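Istora Institute of Applied Interiors
Course Handout 4: Pattern, Scale and Surface in Small Rooms
Issued July 18, 2024

This handout supports the fourth session of the course. Students are expected to read it before class and to bring it to the studio. It covers printed wallcoverings, the direction of a repeat, and the pairing of patterned walls with stone and stone-look floors.

A leaf print in two tones is among the most common choices for a compact space.

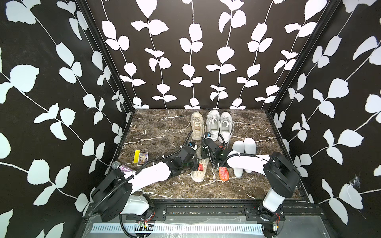
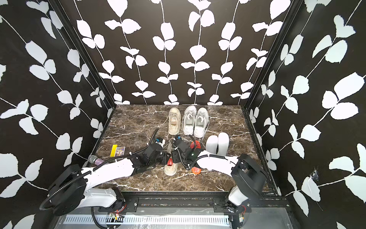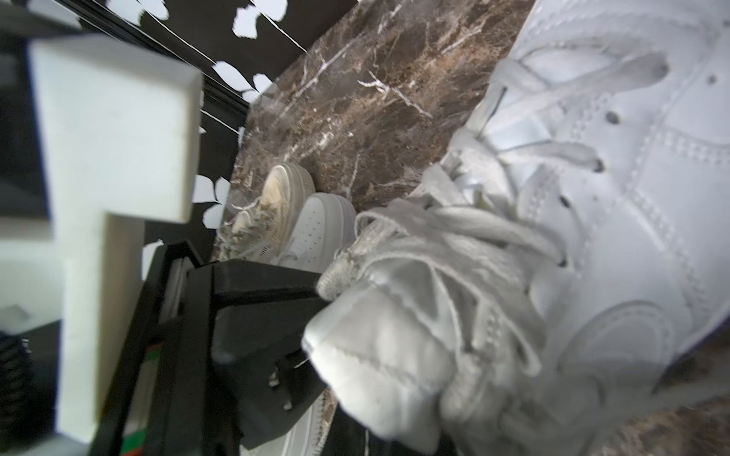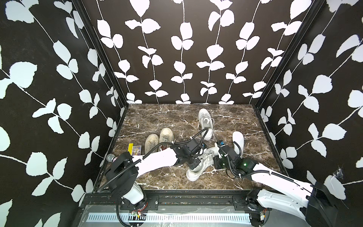 1. Terms used in this session

Repeat: the vertical distance between one point in a pattern and the next identical point. It is normally printed on the label of the roll.

Straight match: a pattern in which the same element meets the seam at the same height on every strip.

Drop match: a pattern in which each strip must be shifted down, usually by half a repeat, before the design lines up.

Ground: the background color over which a design is printed. A dark ground absorbs light and makes corners harder to read. A light ground does the reverse.

Ghosting: a faint impression of an earlier pattern or seam showing through a new covering.

2. Scale and viewing distance

The apparent size of a motif depends on how far the viewer stands from it. In a narrow room, the side walls are seen at close range and at an angle, while the end wall is seen straight on. The same paper will therefore seem larger and more active at the sides. Designers should judge a sample at the shortest distance from which it will be seen, and again from the doorway.

Vertical stems and stripes draw the eye upward. They also reveal any wall that is out of plumb, and a plumb line should be dropped for the first strip on each wall.

3. Floors with veining

Marble and its printed imitations carry an irregular line. Placed beside a regular repeat, the two may compete. The usual remedy is to keep both within a limited range of color and to let one of them have the stronger contrast. Dark brown, black and white are often combined in this way.

4. Estimating materials

For the studio exercise, the Wolgate room has a total wall length of 1,220 centimeters. Take the width of the covering and the length of the repeat from the sample sheet. Divide the wall length by the roll width and round up to find the number of strips. Add one full repeat to the height of each strip before cutting. Doors and windows are not deducted at this stage.

5. Wear and repair

Lower wall areas receive most of the damage in any room that is in regular use. Keep at least one spare length from the same batch. Patches should be torn, not cut, so that the edge is thin, and the motif must be matched before the paste is applied. Vinyl coverings are the exception and are double-cut with a sharp blade.

6. Assignment

Prepare one sample board, 115 by 200 millimeters, showing a wall pattern and a floor finish. Attach a written statement of no more than 12 lines giving the repeat, the type of match and the intended viewing distance. Boards are to be left in the Karagiannis Room before the next session.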